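Room check, Fulluven unit, back workshop. February 2019. Done by Ronja Boström, comments mine unless marked.
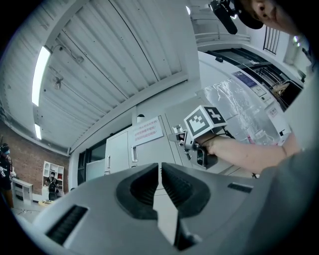 Started at the ceiling and worked down, same as last time. Form is still the old Candberg one so some lines don't fit this room.

## Overhead

- [x] **Fluorescent lights, all lit** - ok. One on the left had a slow start. Put in for a new starter.
- [x] **Light covers and ends secure** - ok, pushed each one with the pole.
- [ ] **Ceiling devices and cables** - cable by the left light needs a proper clip. Baptiste to do, he has the ladder key.
- [x] **Ceiling panels, stains or sag** - none seen.
- [x] **Beam clear, nothing hung off it** - clear.

## Metal cabinet

- [x] **Doors close and latch** - yes, left one wants a shove.
- [x] **Handles tight** - tightened both, quarter turn.
- [ ] **Fixed to wall** - NO. Same comment as last visit. Tall cabinet, needs a bracket top and bottom. Please don't just tick this one.
- [x] **Sign attached and readable** - red Chinese text, well stuck on. Form asks for a translation on file, Ludivine has asked for one.
- [ ] **Load list inside door** - missing. Heavy stuff on the bottom shelf until we have one. Max per shelf is 100 lb acording to the old list.
- [x] **Top of cabinet clear** - checked with the step, ok.

## Covered equipment, right side

- [x] **Plastic sheet clean, no tears** - small nick low down, taped.
- [ ] **Sheet clear of heat and vents** - pull it back before powering up anything under there. Wants a tag saying so. Erell had tags, ask them.
- [x] **Labels readable through or above sheet** - both ok.
- [ ] **Sheet not a trip hazard** - bottom edge drags on the floor. Fold up and clip, 2 clips should do it.

## Floor and exits

- [x] **Doorway kept clear** - ok today.
- [x] **Route to exit walked** - walked it with Anathi, no problems.
- [ ] **Extinguisher tag in date** - unit 248, tag runs out in April. Caron do these, book now, they took for ever last year.
- [x] **Cables off walkways** - ok after we moved one.
- [n/a] **Floor drain** - no drain. Take this line off the form.

## To do

1. Cabinet bracket. Pascal Courtois to order, first priority
2. Cable clip at ceiling, Baptiste Perrin
3. Sheet clips and tag
4. Extinguisher booking
5. Load list, typed, taped inside teh door

Didn't get to the first aid box, door was locked and I had to leave. Anathi Van Wyk will check it and add a line below.

First aid box: opened, plasters low, eye wash ok. Ordered. AVW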